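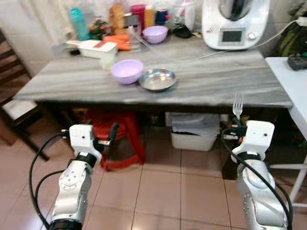 A table that works for its living

Alina Dumitrescu's kitchen in Furndale has one proper table, and most of what she uses in a day stays on it. The table stands against the tiled wall, so there is no sitting on the far side. She gave up that side years ago and turned it into storage. Bottles, jars and a small potted plant go along the back. The front is kept for bowls and plates.

I went to see it after a reader wrote to ask why kitchen features always show worktops with nothing on them but a lemon. It was a fair question. Most of us cook in rooms where the oil, the bread and somebody's water bottle are all out at once, and we get dinner made anyway.

Dumitrescu has lived in the flat for over 40 years, first with her parents and now with her husband, Costel Pană. There are wall cupboards in the hall, but she dislikes walking to them with wet hands. Anything used daily lives on the table, anything used weekly goes in the hall, and the rest has been given to her cousin Radu Sârbu, who has a cellar.

The back row

The back of the table is the part that visitors notice, and it changes from hour to hour. Tall things are meant to go there so that you don't reach over them and knock them down. The teal water bottle has its place near the left-hand end, where it can be picked up on the way out. Bread goes in a jar with a red lid. Pană bakes on his days off and slices the loaf once it has cooled, and he says the jar keeps it well enough for toast.

"If it's tall it goes to the wall," Dumitrescu told me. "If it's tall and I haven't touched it in a week, it goes to the hall."

Herbs are bought in bunches from the Oprea stall at the end of the road. They are stood up or laid down wherever there is a gap, and they are normally finished before anyone gets round to finding them a better home.

The middle ground

Between the back row and the front edge is the area where the cooking starts. Vegetables are put down here straight from the bag. On the day I called it was carrots, a whole bunch, next to the white slicer with the red label.

Dumitrescu uses a slicer for nearly everything that will hold still. Carrots for soup are cut thin so they soften quickly. Carrots for salad are cut thinner still, then salted and left for a few minutes before the vinegar goes on. She keeps a knife for onions, which she says fall apart on the blade.

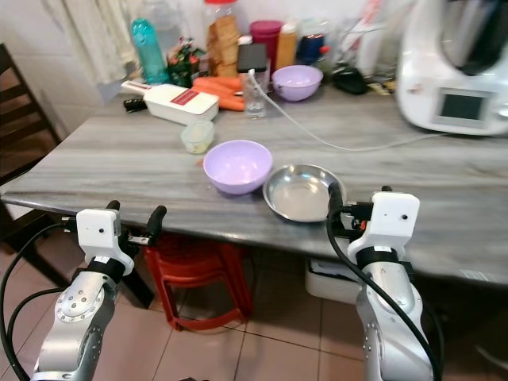 The slicer and carrots share the middle of the table, with the steel plate and one of the lavender bowls nearer the front.

The two lavender bowls were bought together and are used for different jobs. One takes whatever has been cut. The other takes peelings, and is emptied before the meal so that it can be washed and used for salad. The shallow steel plate is for things that have to be moved from the table to the hob, and it comes back as a serving plate if there are few people eating.

Plastic bowls are not fashionable, and I asked whether she had thought of replacing them. She had, and a set of stoneware ones was bought from a shop called Husar. They were so heavy when full that Pană would not carry them, and they went to the cellar with the rest. The plastic ones are light and don't chip when they are knocked together in the sink.

Small lidded containers are for leftovers. She looks in them each morning and either uses what she finds or throws it out. She used to label them with the date, but the labels came off in the wash and left glue behind.

Clearing the front

There is one firm rule in this kitchen. The front half of the table is cleared before anyone begins to cook, even if that means pushing everything back in a heap. Cutting, mixing and plating all need a bit of flat surface, and a crowded back row does no harm as long as the front is fit to use.

The surface helps. It has a marble pattern in grey and white, and crumbs are harder to spot on it than they would be on plain white. Dumitrescu sees this as a fault. She wipes it down twice as a result, once by eye and once by hand, feeling for grit.

Her neighbour Faizal Ngui, who rents the flat below, copied the arrangement when he moved in. His table is smaller and he found the back row took up half of it. He has since put up a shelf at the same height as the tops of her bottles and says it does the same job. He still comes upstairs to borrow the slicer.
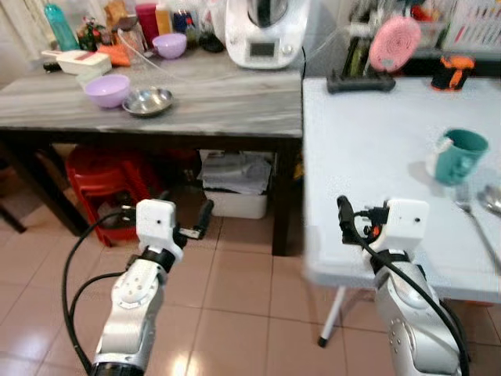
The folding table came later than the rest. It is white and pale blue on top, it stands to the right of the big one, and it was meant to be brought out only for guests. It has been up since August. Mugs and cutlery go on it, which keeps them off the cooking surface and means that someone can have a cup of tea while someone else is chopping. Forks and spoons are put down at the side and carried through when the food is ready.

A second surface is the change I would recommend to anyone with a small kitchen. It doesn't need to be strong, as nothing heavy is going on it. It should fold, and it should be light enough for one person to move. Measure the floor first. Dumitrescu didn't, and the first one she bought was 186 cm long and blocked the door.

The space below the big table is used as well. The red plastic stool is pushed under it when nobody needs it, and a white plastic box sits on the floor alongside. Both can be reached with a foot, and Pană generally does it that way.

The food processor is the last thing she would give up from the table. It is too heavy to lift in and out of a cupboard, so it stays at the back, and the bottles have to fit in beside it. Soup is made in it through the winter. In summer it does dips, mostly aubergine, and now and then a batch of breadcrumbs when Pană has baked more than the jar will hold.

We had carrot salad for lunch, with toast.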